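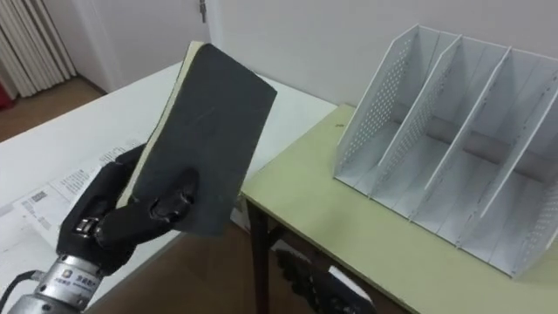 Notes for Brudham talk, gas canisters evening

Parents + a few sixth formers. July 22, 2023, hall opens half an hour before. Keep to 30 minutes, questions after. Vasanthi doing the door, then she does the B12 bit. Don't read these out word for word, did that in March and it was painful.

Start

Thank them for coming. Say who I am – Fouzia Hayat, youth worker, Prasance project. Not police. Not a doctor. Nobody's kid gets named tonight, please don't name other people's either.

Ask for hands up: who has seen the little silver canisters on the ground? Wait. It will be most of the room. Who has seen the big ones, size of a fizzy drink bottle or larger? Fewer. Who has asked their own child about them? Leave that one hanging, don't comment on the hands.

Then the number. Our litter pick in March, Tudose car park plus the path down to the rec. 3,496 canisters. Just the small ones, big cylinders went in a seperate pile and the council took them before we'd got a total. Some of those will have been there months. So it's not a weekend's worth, don't let anyone go away and say it is.

What it is

Nitrous oxide. Laughing gas, nos, balloons. Same gas as in maternity units, except there it's mixed with oxygen and there's a midwife watching you. Used in kitchens for whipping cream, why it's so easy to get hold of.

High is short. A minute, two. Giggly, dizzy, sounds go odd. Then it's gone and they want another. That's the bit parents don't get – it feels like nothing so they don't count.

NB somebody will say "we all did it at festivals". Agree that plenty did. Say the cylinders have changed things, a big one holds a great many balloons' worth, and some young people get through far more in one night than anyone used to.

What goes wrong on the night

Falls. Passing out. Go slow here.
Never straight from the canister or cylinder. Comes out freezing, burns lips, mouth, throat.
Never anything over the head, never in a small shut space. Lack of oxygen is how people have died.
Not standing up, not near roads or water.
Not with alcohol. Not in the car. Driving on it is drug driving, say it twice.

If someone's collapsed: 999. Recovery position if breathing, stay with them, tell the crew what they took. Say to the sixth formers directly – ambulance crew need to know, they are there to treat your mate.

What goes wrong over time – VASANTHI

Vasanthi Roy, nurse, hand over the mic. Her points so I can pick up if she's stuck on the door:

The gas stops vitamin B12 working properly. Nerves need B12. First sign is often pins and needles in feet or hands, then wobbly walking, tripping up stairs, numbness. Can go on to real weakness in the legs, bladder trouble. Damage to the spinal cord, and it doesn't always come back fully.

Tell the GP or A&E about the gas. Ordinary blood test for B12 can come back looking normal, so if you don't mention the balloons it can get missed. Don't just buy tablets and carry on using.

Her patient story, she has permission, no name, no town. If she doesn't want to tell it I don't tell it for her.

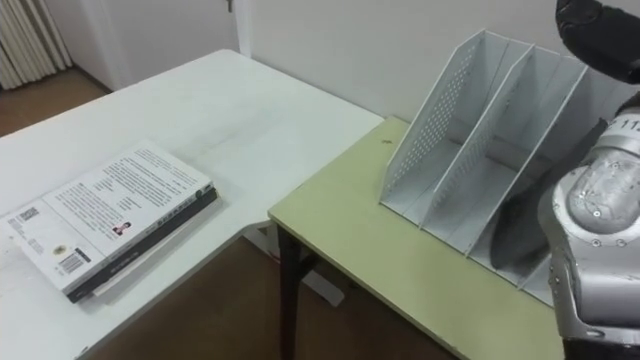
Getting help is the part we were worst at last time. The March lot went home upset and without a phone number, my fault, I'd put it on the last slide and we ran over. So the leaflet goes round at the START now, one each, Vasanthi hands them out. The local line is in big type at the top, then what to do in an emergency, then the rest. Our first draft was like the cover of the top book on that stack, columns and columns of black text on white and a QR code tucked up near the top left. You can't get at that when your child's on the bathroom floor. New one has four lines on the front and the code on the back, full width. Check the code works on someone else's phone before doors!!

Talking to them

Pick a dull moment. Car, washing up. Not the minute you've found a balloon in a coat pocket.
Ask, then be quiet. "What are people doing at parties at the moment" is easier than "are you doing it".
Don't open with prison or wheelchairs. They've watched friends do it and be fine, you lose them.
Agree a pick up rule. Any time, anywhere, no questions till the next day. Stick to it.
Signs: balloons, crackers (the metal gadget for opening them, hold mine up), headaches, cold burns round the mouth, money going, clumsy on stairs.

One of the dads in March asked what if they just laugh at you. Said let them laugh, they still heard it. Think that's still my answer.

The survey

Calel, our schools survey. 87 young people filled it in, all Brudham, all volunteered so it isn't a proper sample, SAY THAT. Use the written comments more than the numbers. The one about staying with a friend who'd gone grey and being too scared to ring. Read it slowly. Then leaflet again, point to 999.

If law comes up: selling it for people to get high on is already illegal. Government has said it wants to go further and ban posession, no point guessing at the wording. Don't get dragged in, ten minutes gone on it last time.

Questions

Repeat each one into the mic, back row couldn't hear.
If anyone's in tears, Vasanthi takes them to the side room, I carry on.
Quiet chats after at the tea table, we've got the hall for 2 hours all in.
Sign up sheet for next litter pick. Gloves, bring more gloves.
Collect the cracker back before I leave.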